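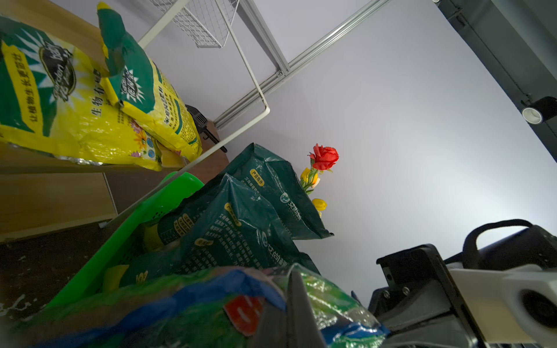

How long does a bag of potting soil keep once you've opened it? A season or two, if you fold the top down tight and store it somewhere dry and out of the sun, and a good deal less if you leave it gaping on the back porch the way I used to.

I learned this the slow way, over many springs, and I would like to spare you some of the trouble. My own potting corner started out as a card table in the laundry room, next to the dryer, where every cup of soil I spilled found its way under the machine and stayed there until we moved. These days I have a proper bench in the old mudroom at our place in Foley, and it has become the part of the house I like best. My husband calls it the mud office. I have been called to supper there more often than I care to admit.

The person who set me straight was Denise Greenwood, who ran the garden counter at Ollolen for years and now teaches a little class on indoor growing in the back of the shop. I signed up thinking I'd learn about orchids. We spent the whole first evening on bags — how to lift them, how to open them, how to pour from them, and where to put them afterward. I remember feeling a bit let down on the drive home, and then repotting a fern the next morning without getting a speck on the floor and feeling very differently!

Denise's first rule is that soil and fertilizer are pantry goods. You wouldn't leave the flour open beside the stove, and you wouldn't keep it in a heap with the sugar and the rice all mixed together. Potting mix that dries out completely turns dusty and sheds water like a raincoat. Organic fertilizer left damp in a warm spot will grow a gray fuzz on top and smell like the bottom of a pond. Neither is the end of the world (a dry mix can be coaxed back with warm water and patience), but both are a nuisance on the one free afternoon you had set aside for your plants.

So the shelf matters. Mine is low, sturdy and within arm's reach, and the heavy bags live at the bottom. I write the month I opened each one on the front in grease pencil. There's a bag down there now that says November, and I know without sniffing it that it's time to use it up on the geraniums. Clothespins will hold a folded top, though I've come around to the wide spring clips that Seltetti makes for chip bags, which bite down hard and don't rust.
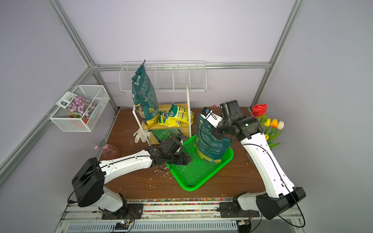 Pouring is where most of us come to grief. A full bag wants to fold in the middle just when you've got it tipped, and then it all comes out in one great whump. Denise has us stand the bag up first and take hold of it near the top, where the plastic will bunch, with the other end resting on something solid. Better still, stand it inside a tray with raised sides, like the bright green one here, with its grid-patterned bottom. Pale crumbs have landed on the floor of that tray, where they're easy to gather, while the clumps out on the wood will want a hand brush. If your tray has holes in the bottom, lay a sheet of newspaper in it before you begin, and you can fold up the paper afterward and tip the leftovers straight back into the bag.

I keep 4 trays going at once in the spring, which my husband says is 2 more than a sane person needs. The big one is for potting and the rest catch drips under whatever is waiting to go outside. Mine came from a Skustance catalog, and they've been scrubbed and stacked so many times that the rims have gone soft at the corners. They still do the job.

As for the table itself, I'm fond of wood. It's warm under your wrists and it doesn't ring when you set down a clay pot. It does need wiping, and the grain will hold on to fine soil if you let it, so I go over mine with a dry brush first and a damp rag second. Wet soil rubbed into a tabletop is mud, and I have the stains to prove it.

Sweepings go in a lidded pail under my bench. When it's full it gets stirred into the compost, along with the tired soil from any pot that has been emptied. Up to 6 pots' worth will fit in mine before the handle starts to complain. I never use those sweepings for seedlings, who are fussy little things and deserve a fresh bag, but the squash out back has never turned up its nose at them.

Denise's class meets again this fall, and she tells me the first evening will still be all about bags. I may go back and sit through it a second time, with my own scoop.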